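Flato Stone Sealer, Penetrating Formula

Home / Countertop Care / Sealers

Flato is a water-based penetrating sealer for marble, limestone, travertine and other porous stone. It goes on with a cloth, soaks in, and leaves the stone looking the way it looked before. Use it on kitchen counters, vanities, tabletops and window sills. It is sold by Dulitz in 16 oz and 24 oz bottles and in a shop-size jug by special order.

Availability: in stock
Ships from: Horkum warehouse
Finish: natural, no added shine
Surface type: polished or honed

What it does

Marble is made mostly of calcite and has very small pores. Oil, coffee, wine and tomato sauce can work their way into those pores and leave a dark spot. Flato fills the pores near the surface so a spill stays on top longer and you have time to wipe it up.

It does not stop etching. Etching is a dull mark left when an acid, such as lemon juice or vinegar, reacts with the stone itself. No penetrating sealer prevents this. If your counter has etch marks, have them polished out first and then seal.
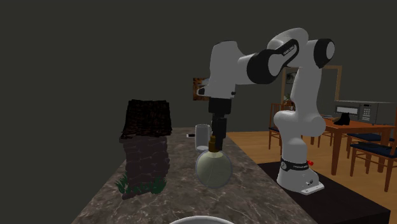 Sealing works best when you treat the whole counter at one time, including the front edge and the area behind the faucet. Take everything off the surface first and let the stone dry overnight if it has been washed. Bottles are the usual source of rings, and a round glass one like this, with a short neck and its body held just clear of the marble, can still leave a mark if oil runs down the side. Put oils, vinegars and soaps on a tray after you seal. Wipe the bottoms before you put them back.

How to apply

1. Clean the stone with a pH-neutral cleaner. Do not use vinegar, bleach or anything with citrus in it. Rinse with plain water and dry with a towel.

2. Wait until the stone is fully dry. Dark patches mean there is still water in it.

3. Test a small spot that is normally out of sight. Let it sit for a day and check the color.

4. Pour a little sealer on a lint-free cloth and spread it in overlapping passes. The surface should look evenly wet. Do not let it puddle.

5. Leave it for 18 minutes. If an area soaks in completely before then, add a bit more there.

6. Wipe off everything left on the surface with a clean dry cloth, then go over it again with a second one. Sealer that dries on top turns hazy.

7. Keep water off for two hours and keep food and oil off for a full day.

Very porous stone may need a second coat. Wait at least an hour between coats. Dense polished stone usually takes one.

Dark and heavily veined marble

Brown and black marbles show haze more than white ones do. Work in smaller sections and wipe each one down before starting the next. Look across the surface from a low angle with a lamp at the far end, and you will see any streaks you missed.

Veins often take sealer at a different rate than the stone next to them. Some are dense and hardly absorb anything. Others are filled cracks and will drink up more than you expect. Some slabs also come from the factory with resin in the veins, and Flato will sit on top of resin until you wipe it off.
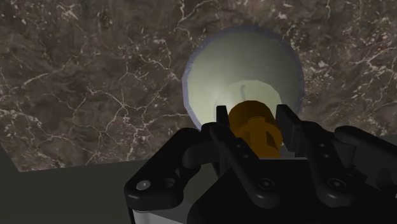
If you do end up with haze, put a small amount of fresh sealer on the spot, let it sit for a minute, and buff it off with a dry cloth. The fresh sealer softens the dried layer. Haze that has been there for more than a few days may need our Cárdenas Residue Remover, sold separately. Do not scrape it with a razor blade on honed stone.

How often to reseal

Put a few drops of water on the stone and wait ten minutes. If the spot under the water turns dark, it is time to reseal. Most kitchen counters need it once a year, and bathroom vanities go longer - tabletops that see only light use can go longer still. Shower walls are a different matter, and we suggest Cárdenas Wet Area Sealer for those.

Details

Coverage: up to 1,223 square feet per jug on dense polished stone, much less on honed or tumbled stone
Base: water
Odor: mild
Storage: keep from freezing, close the cap tightly
Not for: quartz composite, laminate, glazed tile, solid surface

Customer reviews

Leena Eskola
Used it on a honed limestone sill that had been bare for years. Took two coats. The cloth drags a little on honed stone so plan on extra time. Water beads now.

Tapio Tuominen
Works fine, but the cap on mine leaked in shipping. Dulitz sent another bottle without any fuss. Four stars for the cap.

Si-eun Kong
I left it on too long near the stove and got streaks. The fix with fresh sealer did take them off. I would do half the counter at a time next time.

Questions about this product

Can I use it on a cutting board or slab I roll dough on?
Once it has cured for a full day, wash the surface with mild dish soap, rinse and dry it. After that you can use it as normal.

Will it darken my stone?
It is not meant to. Some light limestones change slightly, so do the test spot.

Product support for Flato is handled by Anneliese Kasten at the Horkum office. For bulk and trade orders, ask for Zorica Ionescu.

Page updated February 15, 2021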